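Texier "Trellier" table, the wavy one, natural finish

Bought through Jukden, delivered in November, been using it every day for work and for everything that isn't work. Short version: keep it, like it, wouldn't pay for the bigger size, the levelers are junk. Longer version follows, typed between two other jobs so forgive the state of it.

Why this table. We had two folding tables pushed together and a gap down the middle that ate pens. Small room, too. Carleen Nepia wanted one solid surface you could get at from every side. I wanted something that didn't look like a conference. Maite Campos wanted no sharp corners at hip height, she's the one who walks fastest. So we went looking for a freestanding table, pale, rounded off, strong enough to lean on. Not that many out there once you drop the ones with a glass top and the ones with a pedestal that gets your feet.

Price. The regular size was $1,053 with delivery to the door. The long version is $1,452 and you get more length and the exact same legs. Sat on one in the showroom (leaned. I leaned on it) and the middle had more give than I wanted. Regular one doesn't do that. If you've got a big room and you want the long one, go put your weight on it first, in person.

Delivery took 6 weeks. They said four. Two emails, one phone call, a polite guy who kept telling me it was with the carrier. It came in two boxes, top in one and legs in the other, and the box with the top needs two people and a clear hallway. Foam on all the edges, good foam. The wavy edge is exactly the part I was worried about and it came through without a mark on it.

Assembly. Legs bolt up into metal inserts, so you can take it apart again and the threads won't be wrecked. Wrench in the box is bad, use your own. Lay a blanket down, top face down on the blanket, legs on, flip it with a second person. Some 20 minutes if you ignore page two of the instructions, where the drawing has the washers on the wrong side. Dima Fakhoury followed page two. Dima did it twice.

Now the top, which is what you're paying for. 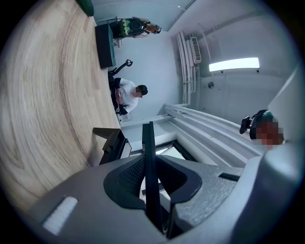

Grain is the best thing about it. I'd looked at the sample chip at Jukden and it told me nothing, a chip that size is just beige. Full size you get these long curves running the length of it and tan coming through the lighter parts. Warm without going orange. I've had pale furniture that went orange in a year, so ask me again later. Finish is matte. It doesn't throw the ceiling lights back in your face, big improvement on the old white folding ones, I used to get a headache by four in the afternoon.

It's smooth but not slippery. Paper stays put. A pen laid down on it will roll if the floor's off, and ours is off, see the levelers further down.

Edge. OK so the wavy edge. I'd been a little against it. Figured it was a showroom thing, looks nice in a catalog and then you spend your life trying to line up a keyboard with something that isn't straight. In use I've stopped noticing. The dips are shallow. Pull a chair up to one and you get a bit closer to the work, which is pleasant for reading or writing by hand. What you can't do is clamp things to it wherever you like. Hamidreza Dehghan has a clamp lamp with a long straight jaw and it only grips right in a couple of spots. He found one, lamp lives there now. A small C-clamp is fine anywhere. Monitor arms, measure first. Same goes for pushing it flat against a wall, you get little gaps and things will fall down them. It wants to stand out in the room.

Edge is eased over on top as well so your forearms don't get a line pressed into them. Small thing. You'd miss it.

The slots. There are oval cutouts in the top for cables and I have opinions. They're a good size, a regular plug goes through with the cable on it, a chunky laptop brick won't. Edges of the cutouts are finished as nicely as the rest, I ran a finger all the way round looking for splinters and got none. But they come open. No cover, no brush strip, no plastic ring. Jukden will sell you a brush insert made by Esesetti and the color is close but not a match. I bought one, put it in, took it out. Looked like a drain.

Also they collect crumbs at first and then they drop the crumbs on your shoes. And placement: one's close in to where you'd sit, so if you're writing on a single sheet of paper right there you'll find it with your pen. Put that side where your cables are and sit on another side. Took us a week to work out we had teh thing turned the wrong way for how we use it.

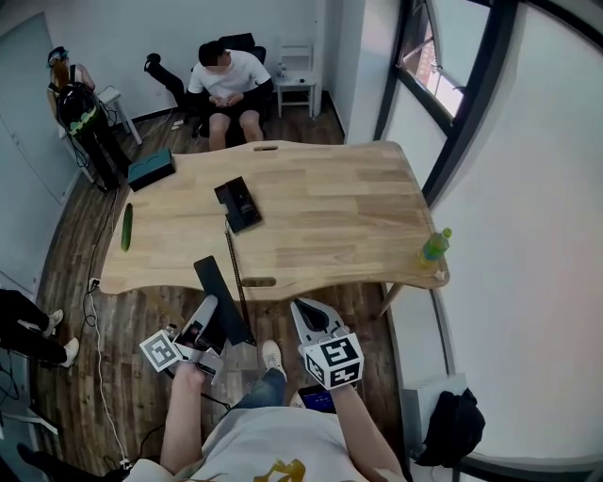
Trellier in natural, regular size. One oval slot at the far edge, another near the near edge.

Size in a small room. It's a lot of table. Measure, then measure with the chairs pulled out, since the chairs are what get you. We have ordinary black office chairs with arms, and the arms just about clear the underside if you drop the seat a notch. Taller people won't want to drop the seat a notch. Without arms, no problem whatsoever. There's no rail under the top to whack your knees on and the legs sit right out at the corners, so you can come at it from anywhere along a side. Big plus for me. Standing at it is OK for short jobs. For long ones it's low, it's a sitting table, my back tells me so.

Wobble. None across the short way. Lengthwise there was a tiny bit for the first few days and then I re-tightened every bolt and it quit. Do that, it isn't in the instructions. Rodel Dagdag sat on the corner of it to make a phone call and nothing creaked. Not recommending it. He's not a small man though.

Levelers: junk. Little plastic feet on a short thread, they unwind by themselves when you shift the table. I lost one within the month and found it under the radiator. Replaced all four with metal ones from the hardware store, same thread, cheap, done. At this price they should be metal out of the box and I told Texier so. Got a form reply.

Stains and so on. Water: wipe it, fine. Left a wet glass overnight by accident, pale ring in the morning, gone by lunch. Coffee: fine if you get to it the same day. Turmeric, from a lunch: not fine, there's a faint yellow smudge and it's staying. Ballpoint comes off with a damp cloth and a bit of dish soap. Permanent marker I haven't tried and don't intend to. The card in the box says no sprays with alcohol in them and I've stuck to that so can't tell you what happens.

Scratches: two hairlines so far, both from dragging a box that had grit under it. Only show up when light comes in low from the window side. With the blinds down you'd never find them. A dent from a dropped screwdriver is more obvious, right through to something you can feel with a nail. So it's not armor. If you're going to be doing rough work get a mat. 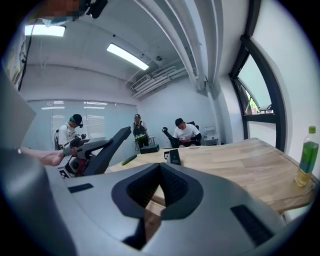
The corners deserve their own paragraph and Maite made me promise. They're properly rounded, a real curve, and you can walk past one fast and brush it and keep walking. Nobody's had a bruise off this table and the old ones gave out bruises weekly. Only downside is the corner holds a bit less than you'd expect. Stuff that would sit in a square corner has to come in a little. The bottle with the green cap is standing down at the right end and that's the sort of place where I'd watch it, a tall thing near a curve with people going by. Not the table's fault, just how our end of the room works. Middle of the top is where small stuff should go, boxes, chargers, whatever, and there's plenty of middle.

Sound. Didn't expect to write this bit. The top is quieter than the folding ones. Put a mug down and it goes thunk, not clack. If you're on calls at one end while someone's unpacking at the other you'll appreciate it.

Moving it. We've moved it twice, once to turn it round for the slots and once for the floor cleaning. Two people, lift, don't drag. Drag and you'll shear one of those plastic feet. It went through the door on its side with the legs off and I don't think it goes through with the legs on, at least not ours.

Smell: slight, first week, woody and a bit of varnish. Opened the window. Gone.

Color match, for anyone buying chairs or shelves to go with it: natural is paler than the photos on the Jukden page. Paler than our floor too, by a bit, and I like the two together more than I thought I would. There's a smoked finish also, saw it in the store, shows every fingerprint from across the aisle. Skip.

Things I'd want to know before ordering, all in one place: arms on your chairs, measure them. Clamp lamps, check the jaw. Buy metal levelers the same day. Regular size over long unless you've tested the long. Ignore page two.

Would I buy again? Yes, at $1,053. I'd grumble about the wait and I'd order the feet ahead of time. Four out of five, and it'd be four and a half if they'd put a decent cover in with the slots.

Edit: someone asked if the top can be refinished. I asked Jukden, they said light sanding by hand only and to keep away from the slots. Haven't done it. Might have a go at the turmeric spot in spring and will update if I dont ruin it.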